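Villever hand-held gripper

The Villever hand-held gripper is a two-finger tool used to record manipulation by hand for later transfer to a robot arm. It was drawn up at the Flatport workshop by Inese Sakalauskas and is normally used in pairs, one per hand. A comparison with the older Inilmont tool was published on 09/12/2022.

Construction

Each gripper has two curved plastic fingers that open in a V shape, with a soft pad on the inner face of each. A cube printed with square fiducial markers is fixed at the base. An outside camera reads the markers to recover the position of the tool, and patterns on more than one face allow the cube to be tracked while the wrist turns.

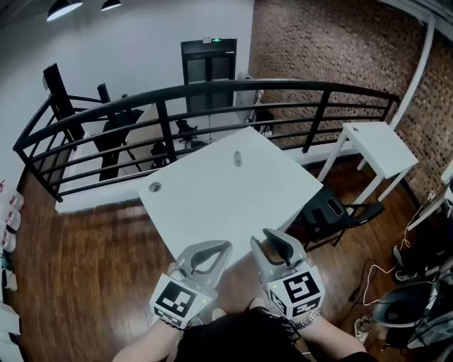
The Inilmont tool used a single flat marker plate and lost tracking whenever the plate faced away from the camera. In the Flatport comparison, both tools were run through the same set of grasps, 1,210 in total. Tracking was lost in 43 grasps with the cube and in nearly a third of those made with the plate. Pad wear was not measured.

Camera placement

Two viewpoints were compared. A head-worn camera sees both tools at once but loses the fingertips when the hands cross. A camera on the gripper itself stays close to the object and covers a wide field, at the cost of strong distortion toward the rim. Lens calibration is repeated after any change of mount.

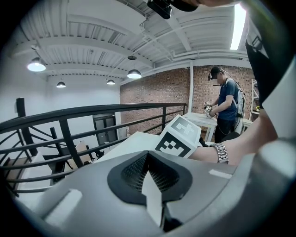 Recordings from the two viewpoints are aligned by timestamp. The Hunt controller, adopted in August, replaced a manual alignment step and reduced setup from 41 minutes to 2. It does not correct for dropped frames, and affected recordings are discarded.

See also: Inilmont tool; Hunt controller; Fiducial marker

Contact | Copyright Flatport Reference | Back to top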